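About the Brollton School of Home Cooking

The Brollton School of Home Cooking offers practical instruction in everyday cooking to adults and families in Brollton, Nirkwood and the surrounding towns. The school was founded by Jytte Hafstein, a former restaurant cook, who began by teaching bread and soup classes in the kitchen of her own home. It now operates from two teaching kitchens on Prosser Street and enrolls 260 students each year.

Our courses are intended for people who cook at home. No prior training is required, and class size is limited to 15 so that each student has a place at the stove and time with the instructor.
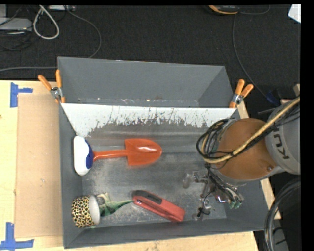
Toy shovel in a gray bin on a wooden tabletop.

The core program covers knife skills, stocks and sauces, fish, poultry, vegetables and baking. Seasonal courses are added each August and include pickling, preserves and holiday breads. Recipes are tested by our staff before they are taught, and students receive printed copies to keep. The school's recipe collection currently stands at 228 dishes - all of them written for a standard home oven and ordinary cookware.

Instruction is led by Dilek Bayram, Director of Teaching, together with Tín Ung, who is responsible for the fish and noodle courses, and Joris Stevens, who heads the baking program. Kaj Thorlacius manages enrollment and private bookings.

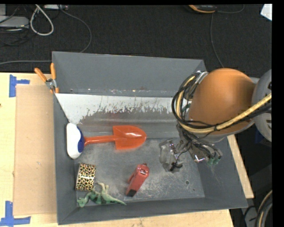 The school purchases its flour from Mondholm Mill and its produce from growers in the Nirkwood area whenever the season allows. Students with food allergies are asked to inform the office at the time of enrollment - substitutions can be arranged for most classes.

Tuition includes all ingredients and the use of aprons and equipment. Gift certificates are available from the front office, which opens at 9 a.m. Requests for group classes should be addressed to Mr. Thorlacius.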